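6 July 2020
Metamers, continued
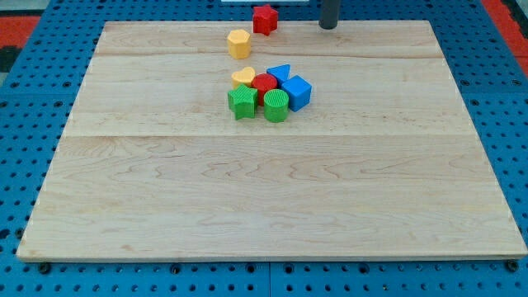
Lleucu Phillips wrote back overnight that my two grays only match under the lamp I matched them under, and that I should stop calling it a match until I have tried a second source. She is right. Entered the correction.

Repeated the comparison with the Tumard lamp and then by the north window. Under the lamp, gray A (black plus white) and gray B (orange plus blue, let down with white) could not be told apart at arm's length. By the window B went visibly pink. Same cards, same distance, 4 minutes of adaptation before each reading.

The reflectance curves explain it. A is nearly flat. B has a hump past 600 nm, peaking at 663, and daylight puts a different weight on that part than the lamp does. The cones only report three totals, so two unlike curves can give equal totals under one source and unequal ones under the next.

Card 33 from the February set is still unexplained. It shifts green under both sources. Possibly the Covosine binder yellowing. Remix with fresh binder, 7 drops, and read again.

Still need to return the Morgan filters.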